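March 29, 2026

For immediate release

Flenska opens a repair counter in Sketley

I've wanted to write this one for ages! Flenska, our little household repair shop, is opening a second counter in Sketley, and we're taking bookings now. Bring us your kettles, lamps, mixers, fans and vacuum cleaners, and we'll have a look before you spend money on a new one.

Last year we mended 2,490 things at the Frandsen Street shop, and nearly 500 of them came from Sketley – a long bus ride with a toaster on your lap.

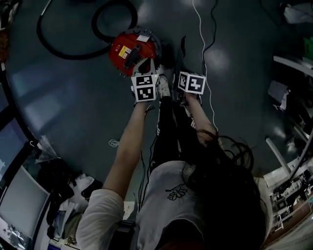
The Flenska Letter, No. 6

A red canister vacuum cleaner with a black hose is the sort of thing we love to see come in. Hoses, plugs, filters and switches are our daily bread, and we keep plenty of second-hand parts (do ask, even if the maker says it's out of stock).

The new counter is inside Lenora, the old fabric shop by the market, and will open 4 days a week. Looking over a broken item is free. We'll give you a price before we start, and you're welcome to say no and take it home again.

Evening classes begin in August, starting with plugs and fuses. Places are limited, so put your name down early – the last lot went in a morning.

Press enquiries and bookings: ask at either Flenska counter.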